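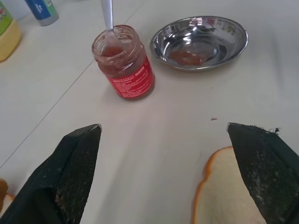

**Subject:** Track from handheld GPS imports with wrong climb and missing part of trail
**Product:** Plekel route planner, desktop version
**Status:** Solved, one question open

**First message**

Hello,

I walked the Rurnedetti ridge trail in July and recorded it with my handheld GPS. After I import the GPX file in Plekel, two things are wrong.

1. The total climb is shown as 1,017 meters. The guide sheet for the trail does not give so much, and my legs also don't agree.
2. Between the Beneš shelter and the second summit the track is one straight line. It goes across the valley, where there is no path and a quite steep drop.

On the screen of the GPS the same track looks complete. I can zoom in and see the switchbacks below the summit.

What I tried already:

- Imported the file again. Same result.
- Restarted the program and the computer.
- Opened the file in another map viewer. There the straight line is also present, but the climb is different (lower).
- Copied the file from the GPS a second time with another cable. Same result.

The start was at 6:40 in the morning in fog, with wet leaves on the forest part. I write this because I read that wet trees can disturb the signal, but I don't know if it is important here.

I attach the file and the settings page.

**Reply from support**

Thank you for the file. We opened it and see the same straight line, so the points are missing in the file itself and Plekel is not removing them. The file has 20 segments. Please check these things on the device:

- Recording mode: is it "auto" or "by time"?
- Is there an archive folder beside the current track folder?
- Did the batteries get changed during the walk?

For the climb, please tell us if "Use recorded elevation" is checked under Import > Elevation.

**Second message**

Thank you for the fast answer. I checked everything.

- Recording mode is "auto".
- Yes, there is an archive folder. I did not know it. Inside are 7 files, and one of them has the same day as my walk.
- Yes, I changed the batteries at the shelter. I ate my lunch there and afterwards I turned the device on again.
- "Use recorded elevation" is checked. I never touched this setting.

I opened the archive file of that day. It contains the part from the shelter to the second summit, with all the switchbacks! So the missing part is found. But now I have two tracks, and when I join them with the Join tool, the order is wrong. The line goes from the car park at the end back to the shelter.

**Reply from support**

Good that you found it. When the archive is made, the device can move a part of the walk there and keep the rest in the current track. The Join tool puts the tracks in the order in which you selected them, without looking at the time. Please do this:

1. Undo the join, or import both files again into an empty project.
2. Open the main track and choose Split at the Beneš shelter.
3. Select the first part, then the archive track, then the last part.
4. Choose Join, and leave "Close gaps" unchecked.
5. Open Import > Elevation, uncheck "Use recorded elevation" and press Recalculate.

The recorded elevation comes from the pressure sensor. If it was not calibrated at the start and the weather changes, small jumps are added to the climb.

**Third message**

I followed the steps. Results:

- Order of the track is now correct, from the trailhead over both summits to the car park.
- The straight line is gone.
- The climb went down by 178 meters. This is much nearer to the guide sheet.
- In step 2 I had to zoom in very far, or else the Split went to the wrong point. Maybe you can add this to the help page.

I also calibrated the device at the trailhead sign before my next walk, a short one to the Brutik overlook. That file imported without any problem, and recorded and recalculated climb were almost the same.

One question stays open for me. When I export the joined track and put it back on the GPS, the waypoint for the spring below the second summit has no name, only a number. In Plekel the name is visible. Is this a limit of the device or of the export?

**Reply from support**

We can repeat the waypoint problem with your file, and it comes from the export. The name is written in the comment field when a waypoint belongs to a joined track. We made a separate ticket for it and linked it to this one. Until it is fixed, please export the waypoints alone with File > Export > Waypoints only, and copy both files to the device.

The note about zooming in before Split is added to the help page.

**Fourth message**

Exporting the waypoints alone works, the spring has its name again. You can close this ticket and keep the other one open. Thank you for the patient help.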